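Relatório do projeto Remel, turma de robótica
4 de agosto de 2019, domingo

Meta do semestre: ensinar o Remel a dobrar roupa. Até abril, sabia amassar.
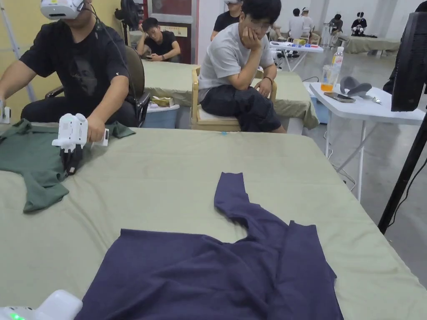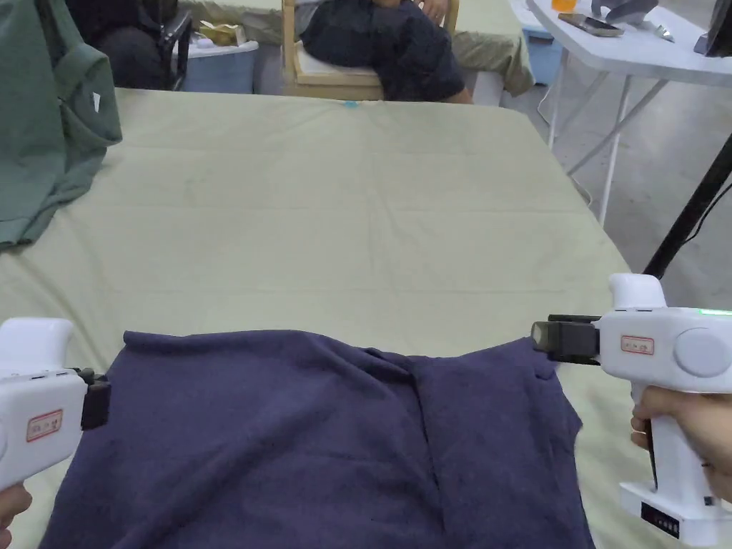 O programa de dobra, o Mallet, aprende com demonstrações, e gravamos 1431 delas. Cada uma passa por um filtro que descarta o que durar mais de 90 segundos - a nossa média pessoal é pior. Pano azul-marinho sobre o lençol verde-claro deu bom contraste, e a segmentação quase não errou a borda. Já a manga comprida continua sem solução. Falta rotular 600 trechos.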